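Checked tablecloth

A checked tablecloth is a table covering marked with a grid of crossing lines or squares. It is used for meals and, between meals, for everything else a household owns: phones, phone stands, bundled chopsticks, bags of snacks.
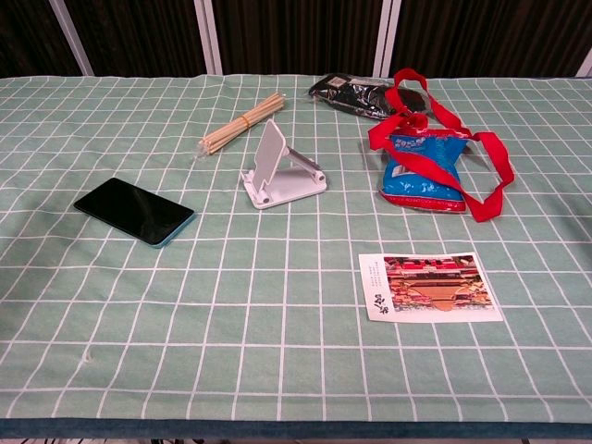 The grid may be woven or printed. Printed cloths cost less and tend to fade first where the elbows go. A hem band in a darker shade of the main color is common and gives the eye somewhere to stop. Genivaldo Pimentel, in his short history of the Felen mills, counted 34 grid patterns sold under separate names, 4 of them identical – a fact the mills had not advertised.

Most makers advise a warm wash and a prompt response to soy sauce. The second is widely ignored.

See also: Oilcloth, Placemat, Table runner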